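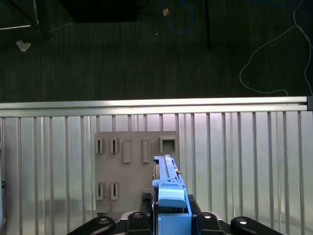 **Splitting the door with a venue: what comes off the top?**

We're a two-person sketch show doing six nights at the Kettle in Plillholm in August. The venue's offer is 70/30 in our favour, but the contract says the split is "after agreed costs" and doesn't list them. The room seats 69 and tickets will be $18. Is it normal to leave that open? We've only done guaranteed-fee gigs before and I don't want to get to the last night owing money.

Posted by tisley_sketch

---

**backrow_benny**

Don't sign it like that. Ask for a schedule of costs as a separate page, with a dollar figure beside each item. The usual ones are ticketing fees, the tech's wages, card charges and a share of the printed program. We did a run at Skendier in a 99-seat room and the costs page had a $162 cleaning charge per night that hadn't come up in any of the emails. They dropped it when we asked.

Also check:

- whether comps count as sold tickets
- who pays the tech if you run over
- how many days after closing they settle up

Ours took five weeks to pay and there was nothing in the contract to hurry them along.

---

**halfprice_matinee**

70/30 is pretty good, I'd take it. Most places want 60/40 now.

---

**lx_and_sound**

Agree with the first reply. Look for a minimum guarantee as well, sometimes called a "first call". It means the venue keeps the first part of the box office before any split. A friend's show took $2,705 over a week and the first call ate more than half of it. If there is one, ask for it to apply across the whole run and not per night, so a busy Saturday can cover a quiet opening.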